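Gurnitz: notes and part list for one old server

README, last touched 9 March 2018

Hi! I'm Annapurna Nadar and Gurnitz is my folder of notes on taking apart and putting back together a rack server I got from Rónán Corrigan when his office at Bangera closed. I kept losing track of which screw went where, so I started writing it all down, and then the notes got long enough that it seemed silly not to share them.

What's in the folder: parts.csv has 99 rows, one per part or fastener, with columns for name, where it sits, tool needed and my own comments (some of those are grumpy, sorry). steps.txt is the order I work in. The old/ folder is my first try from October - skip it unless you like typos.
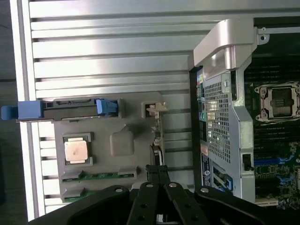
Names were the hardest bit of parts.csv. Rónán and I call the same things by different words, so I picked one word each and stuck to it. "Carrier" is always the gray plastic board on top of the ribbed metal, "lever" is the blue handle at the end of the black bracket, and "latch" is the smaller blue clip further along it. If you see "cage" it means the perforated mesh one. Row 47 still says "thingy" and I'm leaving it.

Known gaps: no torque values, and nothing on the power supplies yet. The Wustholm sheet Rónán gave me covers a different model, so please don't mix the two.

Use the files however you want. If you fix a row, send me the row number and the new text and I'll paste it in.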